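Week 5 notes — dyeing cloth, part 2 (color, fixing, washing out)

Picks up where we stopped Wednesday. We did fiber types and scouring last time, so if you missed it get those notes from someone before you read this, otherwise half of it won't make sense.

## Quick recap

- cellulose = cotton, linen, hemp, viscose
- protein = wool, silk
- synthetics = polyester, nylon, acrylic (nylon behaves more like wool in the dyebath, people forget this)
- scour everything. Even "prepared for dyeing" cloth. Even white cloth that looks clean

Dye that sits on the fiber vs dye that is *in* or bonded to the fiber. That's the whole course pretty much. Most fastness problems go back to this.

## Dye classes you need for the test

**Direct dyes.** Cellulose. Hot bath with salt. Easy, cheap, not very wash fast — held on by weak attraction only. Aftertreatment helps some. Fine for things that don't get washed much.

**Fiber reactive.** Cellulose again, also silk if you adjust. Makes a real covalent bond with the fiber. Needs alkali (soda ash) to get going. Works at room temp for the cold types. Wash fastness very good IF you wash out the leftover properly, see below.

**Acid dyes.** Wool, silk, nylon. Acid in the bath (vinegar or citric), heat. Name confuses people, the dye is not going to burn you, it means the bath is acidic.

**Disperse.** Polyester. Barely dissolves in water, it's a fine suspension. Needs real heat, at or above the boil, or a carrier. We are not doing carriers in this lab, ventilation isn't good enough.

**Vat.** Indigo is the one everybody knows. Insoluble, then reduced so it dissolves, then goes back to insoluble inside the fiber when air gets to it. Whole lecture on this later, skip for now.

**Basic dyes.** Acrylic. Bright, some are very bright. Lightfastness on natural fibers is bad. Good on acrylic though. Know the difference.

## Strong colors: why orange and red give trouble

Somebody asked why the pale colors in the swatch book pass everything and the saturated ones don't. Few reasons, not in order.

1. More dye in the bath = more leftover dye. A 4% shade has a lot more unfixed color to get rid of than a half percent shade. If you rinse both the same way the dark one bleeds.
2. Orange is often a mix, a yellow plus a red. The two don't go on at the same speed. Pull the cloth early and it comes out yellowish, leave it and it drifts red. Called *strike rate*, write that down. Use a single-pigment orange if you can get one.
3. Your eye notices it more. Small unevenness in a navy, no one sees. In a bright orange or turquoise you see every fold line.

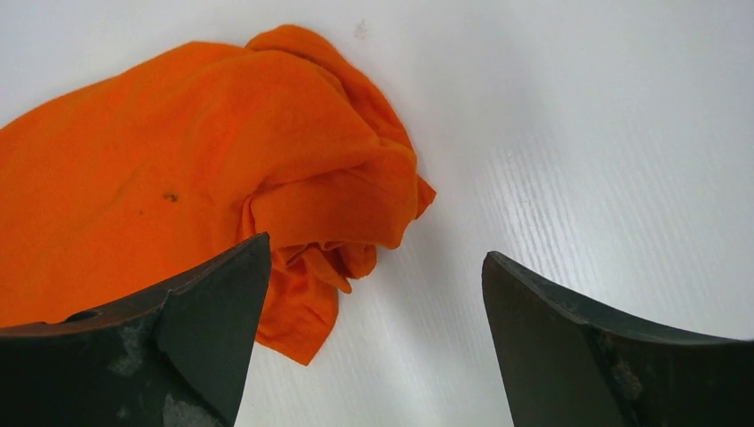
Fold lines are a liquor ratio problem most of the time. Liquor ratio = weight of bath to weight of dry goods. At 12:1 the cloth is crowded and you have to keep it moving. At 30:1 it floats around freely and comes out more level, but costs you more water, more salt, more heat. Mills go as low as they can get away with. We have sinks and time so go higher.

Also, opening the cloth out. Wet it completely before it goes in. Dry spots take dye slower and you get pale patches that never catch up. Thick knits and brushed fabrics trap air, push them under with the spoon and hold until the bubbles quit.

## Depth of shade math

Always on weight of fiber (o.w.f.). Weigh the goods DRY.

dye needed (g) = dry weight (g) × percent shade ÷ 100

So 100 g of cloth at 2% = 2 g dye. Stock solution at 1% has 1 g in 100 ml so you want 200 ml of stock. People get this wrong by a factor of ten every term. Check: does the number look stupid? If yes it's wrong.

Salt and soda are figured on the *bath volume*, not the cloth. Different base number. Underline this.

## The Karkon sample sheets

You each got a sheet from the Karkon set, the ones with the stapled swatches and the little grey scale down the side. Please don't pull the swatches off. Grey scale runs 5 to 1. 5 is no change, 1 is terrible. There are two different scales, one for change in shade and one for staining on the neighbor cloth, they are not interchangable.

How to read it:

- look under the same light every time (lightbox by the door, not the window)
- put the washed piece next to the unwashed piece, edges touching
- compare the *difference* to the difference on the scale
- half steps allowed, 3–4 is a real grade
- don't grade when your eyes are tired, two or three then look at something grey for a bit

For most buyers a 4 on wash staining is ok, a 3 gets argued over, under that the lot goes back. Wermont, the mill we use for the case study, has a house rule of 4–5 on anything that's going to be sewn to white. Their logic is that a stripe or piping which bleeds ruins the entire garment and the claim is for the garment, not for the piping.

## Case study: Wermont lot (read before lab)

Short version. Lot of cotton knit, bright shade, reactive dye. Passed in the mill's lab. Failed at the customer. Same test method on paper.

What was different:

- mill rinsed the lab samples by hand in soft water, production was rinsed in a machine on hard water
- soaping step at the mill was done at the boil. In production it was set at 59 C because of a worn sensor and it never got hotter
- the customer's multifiber strip came from another batch

The second one is the one that did it. Unfixed reactive dye (hydrolyzed — it reacted with water so it can't react with the fiber anymore) is still attracted to the cotton like a weak direct dye. Cool rinses don't shift it. You need a hot soap, close to the boil, and salt has to be out first or it holds the loose dye on the cloth.

So the order is:

1. cold rinse, gets rid of most salt
2. warm rinse
3. neutralize if needed
4. hot soap, near boil
5. hot rinse
6. cold rinse until clear

Skip 1 and step 4 doesn't work well. Skip 4 and it fails. There's a question on this, there's always a question on this.

What Wermont did after: reran the soaping on the whole lot, most of it recovered to a 4. Almost 12 percent was sold as seconds, it had gone too pale after the second soaping.

## Crocking

Rubbing fastness. Dry and wet. White cotton square on a finger peg, fixed number of strokes, then grade the square for staining. Wet is nearly always worse than dry.

Causes — loose dye on surface, dye in clumps, poor penetration, fabric with a raised surface (short fibers break off and carry color with them, so you're grading fuzz as much as dye). Brushed and fleecy goods lose half a grade easy just from that. Brush off before the test and say in the report that you did.

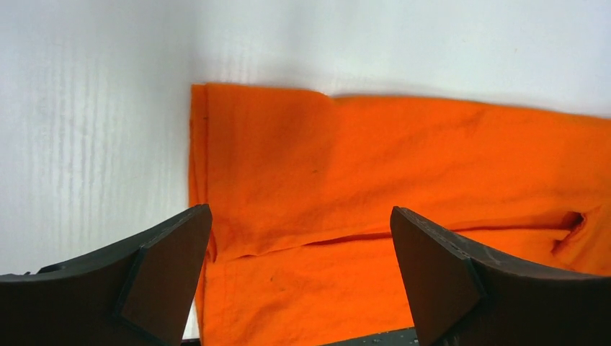

Softener makes wet crock worse sometimes. Fixing agent makes it better sometimes and makes lightfastness worse sometimes. There's no free stuff here, you are always trading. The Plonix fixer we have in the cabinet is fine for directs, pointless on reactives that were washed out right, and it'll stiffen the hand if you overdo it. Measure it.

## Light

Blue wool scale, 1 to 8, 8 is best. NOT the same as grey scale, which only goes to 5. Every year people write "lightfastness 5, excellent". 5 on blue wool is ok-ish. For curtains or awnings you want more.

Pale shades fade faster than deep shades in the same dye. Opposite of washing. Reason: in a deep shade there's more dye behind the dye that got wrecked, so a loss shows less.

Mixed oranges can fade off-shade, one half goes first and what's left is pinkish or mustard depending. Which is another reason for single dye.

## Lab this week

Bench sheets are in the Sundaram folder on the course drive (Sundaram = the binder system, we number everything by it, use the codes not your own names).

Each pair does

- one cotton swatch at 1%, one at 4%, same reactive dye
- half of each gets the full wash off, other half cold rinse only
- staple to multifiber, wash test, dry flat, grade

Bring gloves that fit. Dust mask on when you weigh powder, no exceptions, reactive powder can sensitize your lungs and once it does it's for good. Tie hair back. Old shoes.

Label swatches with the laundry marker BEFORE they go in the bath. Ballpoint comes off. Pencil comes off. Cutting notches in the corner works too, one notch for 1%, four for 4%.

Lids on the stock bottles. Reactive stocks don't keep, if it's older than a week in the fridge throw it out and make new.

## Write-up

Two pages max. I want

- your dye math, shown
- liquor ratio and actual bath temp, measured not what the dial says
- grades for all four pieces, shade change and staining sepratately
- one paragraph on which fiber in the multifiber strip stained worst and why you think so (hint, look at the nylon and the cotton)

Swatches stapled to the sheet, not taped, tape yellows. No photos instead of swatches.

Due at start of the next lab, 12 noon, in the tray. Vat dyes after that — read the reduction chapter first, it's short.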